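How I Get the Living Room Presentable Before People Come Over

I've been meaning to write this one up since Halima Bako asked me how I get the living room ready so fast. I don't! It takes me a good while, but I do it in the same order every time and that makes it feel quick.

Start with the sofa, and start by stripping it. Every cushion goes on the floor. If you have a loose slipcover like mine (light blue, and yes it wrinkles the second you look at it), pull it toward the back first, then tuck the extra fabric down into the crack behind the seat with your hand flat. I used to tuck from the front and it would pop out again as soon as someone sat down. For the worst creases I fill a spray bottle with plain water, mist the cover lightly and smooth it with my palms. Go easy, you want it dry before the guests get there.

Now the cushions. I have way too many and I'm not sorry. Give each one a good whack on both sides, then put them back one at a time. Mixing patterns scared me for years until I figured out that repeating one color does most of the work. For me that's yellow, so a yellow one goes at each end, and the checks and stripes can fight it out in the middle. The checkered one has little red pom-poms on the corners, and I pull those out so they aren't squashed underneath.

Leave the coffee table for last, otherwise you'll be dusting it twice (ask me how I know). Take everything off it, cans and cups first. Wipe along the grain with a barely damp cloth and go over it again with a dry one. If you find a sticky ring, lay the damp cloth on it for 2 minutes and it should lift without scrubbing.
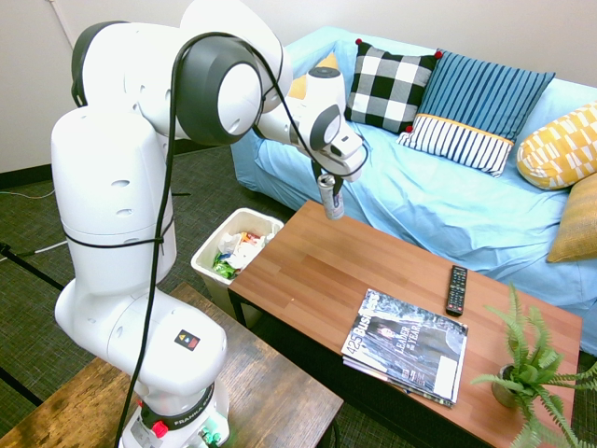
Then decide what gets to come back. I allow magazines, in one stack with the edges lined up, and the remote. That's it! The remote goes next to the stack, lengthwise with the table, and it looks like you meant it. Mail goes to the kitchen, and so do chargers and pens. If the stack gets higher than four or five magazines, recycle from the bottom.

One more thing if you've got a wood top: put out coasters before anybody shows up with a drink. Cold cans sweat like crazy in September around here.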